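# Teaching by hand at Dralgate: stills from the kitchen sessions

Every October we hand the simulated kitchen over to new people and let them teach our two-armed robot a few household jobs by remote control. You hold one controller in each hand, the virtual arms follow, and every movement is saved as a demonstration the robot can learn from later. I've been running these sessions at Akstead for a while and I still love them! We kept 184 demonstrations this time, and these are some of my favourite views from inside the software.

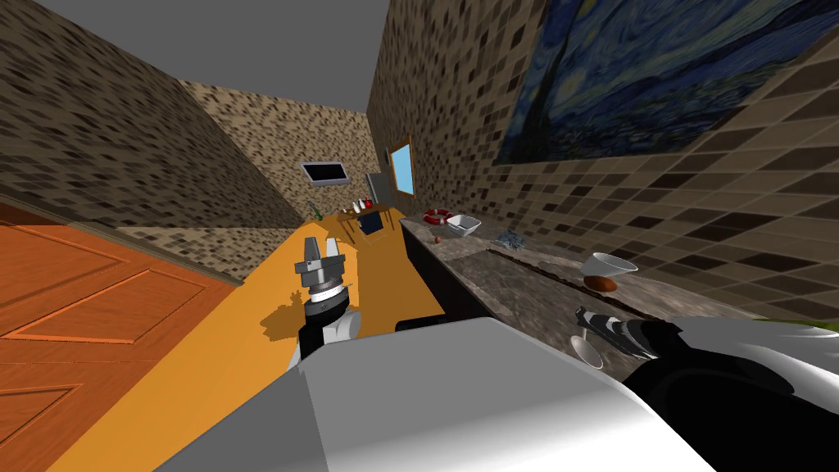 Finding your arms is always the first lesson. People grab the controllers and want to go straight for something, and I have to beg them to spend a minute just waving (really, just waving) until their left feels like the robot's left. Weidong Xiong got there faster than anyone, mostly by talking to himself the whole way through. Glassware is what I give people once they've stopped waving, and a wine glass on its side by the counter edge makes a lovely hard problem: come at it too steeply and you knock the stem, come in too flat and your fingers meet the marble. Having The Starry Night on the wall over the counter is handy too, as I can say "turn towards the painting" and everyone knows which way I mean.

### Holding a utensil

Thin handles are where the two-finger gripper shines. The trick we teach is to squeeze, stop, and then turn the wrist slowly, so that the recording shows one clean grasp and one clean turn. A learner who fiddles about passes all that fiddling on to the robot!

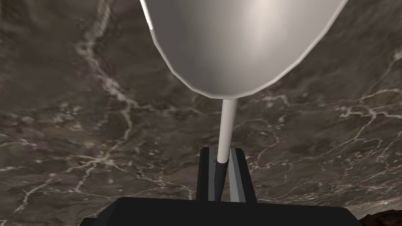 Citlali Valdovinos wrote to us afterwards that she had expected the squeezing to be the hard part, and that what tired her out was keeping the other hand still. She also asked whether her six bad attempts could be left out of the set. They could, and they have been, although I rather liked the fourth.

Her note started a good conversation about how much tidying up is fair. Komau, the little program we use for replaying demonstrations, lets you trim the start and finish of each one, and I'd happily leave it at that. Small wobbles in the middle are worth keeping, I think, as the robot will wobble as well and needs to have seen somebody recover.

### Open fingers

Letting go deserves as much practice as picking up. We ask everybody to open the gripper fully and pause before they move on, with a clear gap between the fingers, so the end of one action is easy to spot in the replay. 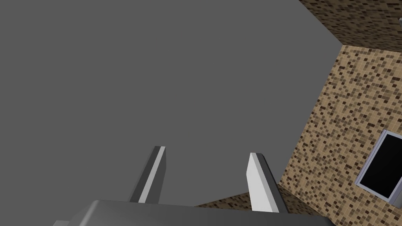

### Coming along next time

Sessions last 70 minutes and you don't need any experience with robots or games. Bring your glasses if you wear them, and tell Dong at the front desk if you'd like a left-handed set-up. The full collection now holds 1,085 demonstrations, and you're welcome to come in and replay any of them on the big screen.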